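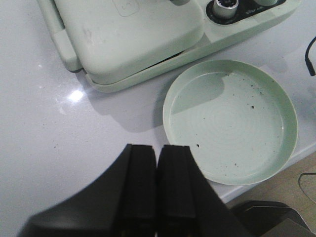
Small Kitchen, Big Surface: Our Counter Project

Final report, Jul 24, 2022
Jolán Simon and Gergely Szénási

So, the assignment was to pick an everyday space and study how people could use it better. Gergely wanted a bus stop. I wanted the student kitchen, and I won, mainly because the kitchen is downstairs and the bus stop is not.

Our question was pretty simple: what should live on the counter all the time, and what should go back in a cupboard after you use it? The counter is white and glossy, and it shows every speck. Dark crumbs especially! You can wipe it, make one piece of toast, and it looks like you never wiped it at all.

We started in June by asking people on our floor to fill out a short form, and 30 of them did. The biggest complaint was "no room to put a plate down." The second was crumbs. Somebody also wrote half a page about the fridge, but that wasn't our project (sorry, whoever you are).

The mint-green cooker with the lid was the thing we argued about most. It has a wide base and a knob you need to be able to reach, so it eats up space in two directions. Gergely said put it away every time. I said no one would ever take it out again, and it's the one thing in there people like using. We ended up leaving it out and clearing the area next to it, so there's a spot for whatever you're about to cook or have just cooked. The round shallow dish in the same green stays close by.

Then came bowls. Our old system was a tall stack in the corner, and the one you wanted was always on the bottom. For the new setup we said one bowl out, the rest in the cupboard. 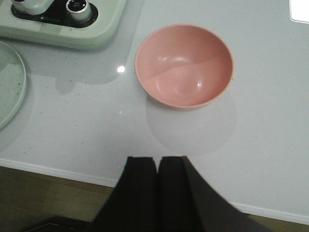
I picked the pink one because it's easy to spot against all that white, and it's a good size for washed fruit or for cracking eggs into. Gergely thinks color doesn't matter. We left that out of the findings since we never tested it.

We ran the new layout for 11 days. People mostly stuck to it - the cooker stayed where we wanted it and there was usually room for a plate. Crumbs were a total fail. We taped up a sign asking everybody to wipe down after cooking, and I'm pretty sure I was the main person reading it.

If we did this again, I'd keep a cloth right on the counter and skip the sign. I'd also write down who cooked and when, so we could compare busy evenings with quiet ones. Gergely still wants to do the bus stop.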